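I have spent the whole of June trying to buy a fruit bowl and have come home with wire baskets. Black ones. I want it noted that I went in for a bowl.

The man in the shop said wire lets things breathe. I've lived with onions for years and never once heard one struggle, but I paid up.

First discovery: small things do not respect a wide gap. Anything under the size of a plum treats the basket as a suggestion. I have found a radish in my slipper.

Second discovery: soft things sag. Put something floppy in a wire basket and it settles at the bottom and sulks there, and everyone can see it sulking. A drawer would have kept that private.
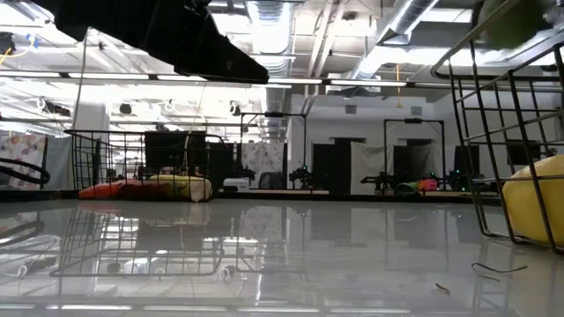
Third discovery, and I blame my neighbour Kálmán Veres for this one – never put them on a shiny table. You get every basket twice, once the right way up and once on its head, so the mess doubles at no extra cost.

Kálmán's advice was to put a cloth down. Kálmán owns 4 tablecloths and irons them, so we are not the same sort of person.

I did look at the posh version from Hasthorpe. It has a lining. It also has a waiting list, for a basket, and 2,808 reviews, most of which seem to be people arguing over whether the lining can go in the wash.

Current system: big smooth things in one basket, soft things in the other, radishes banned from the house. It has held since breakfast.

Still no bowl. If anyone in Jarnstead is getting rid of one, I'll swap you a basket for it.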